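Chapter 3
What the Witness Saw

Revathi Kandasamy was buying vegetables in the town of Judel one July evening when the woman beside her cried out that her purse had been taken. Revathi turned her head, saw a man in a pale shirt walking quickly toward the bus stand, and turned back to help the woman, who was by then quite upset. She gave it very little thought on the way home. Two days later a constable knocked at her door with a notebook, and she found herself trying to remember the shirt (was it cream, or yellow?), the man's height, and whether he had been carrying anything at all.

We will keep coming back to Revathi in the pages ahead, so I hope you'll grow fond of her. Her purse case is a small one, the kind that fills the daily register of nearly every police station, and I have always found that students learn more from small cases than from the sensational ones they arrive wanting to discuss!
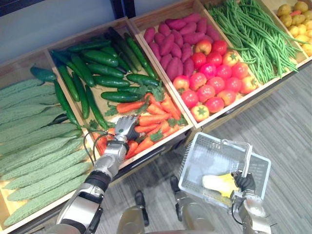
Figure 3.1 Carrots, cucumbers and bitter melons in wooden crates.

In Chapter 2 we looked at physical evidence, which can be bagged, labeled and locked in a cupboard. Memory can't be locked in anything. It begins to fade within hours, and it also picks up bits and pieces along the way: a remark from a neighbor, a photograph in the newspaper, even the wording of the officer's own question. An investigator who asks "Was the shirt yellow?" may well get a yellow shirt for an answer, and the witness will believe in that yellow shirt with all her heart by the time she reaches the courtroom.
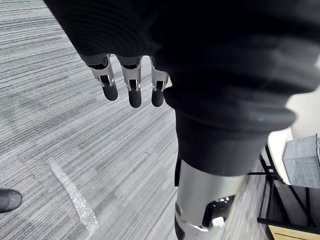 Three stages of remembering

It helps to think of memory in three stages. First a person notices something, then she keeps it for a while, and then someone asks her to bring it out again. Trouble can creep in at any of them. At the first stage, ordinary attention is a patchy business. Most of us, out shopping for dinner, are looking at the food and wondering about the price of it, 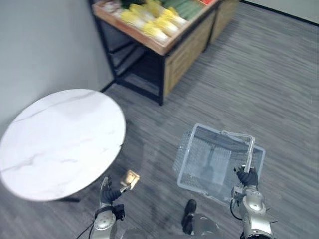 and a stranger's face gets whatever attention is left over. Add some 15 other shoppers and a bit of shouting, and you can see why two honest people may come away with accounts that hardly match.

The second stage is the waiting. Revathi waited two days, and in that time she told the story to her sister, to her landlord and to a colleague, Bhavana Rao, who was sure she'd heard of just such a man in a cream shirt. By the third telling, Revathi was sure too.
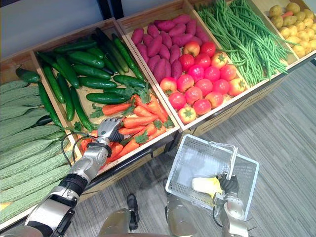
Figure 3.2 Bitter gourds and cucumbers in neighboring bins.

The third stage, the interview itself, is the one that a police officer can do the most about, and it takes up the greater part of this chapter. We'll begin with the open invitation ("Tell me everything you remember, in any order you like") and go on to the art of keeping quiet, which new officers find dreadfully hard. Try leaving a pause of 10 seconds with a classmate before you read on, and see which of you speaks first.

Words to know before Section 3.1: witness, statement, open question, leading question, recall.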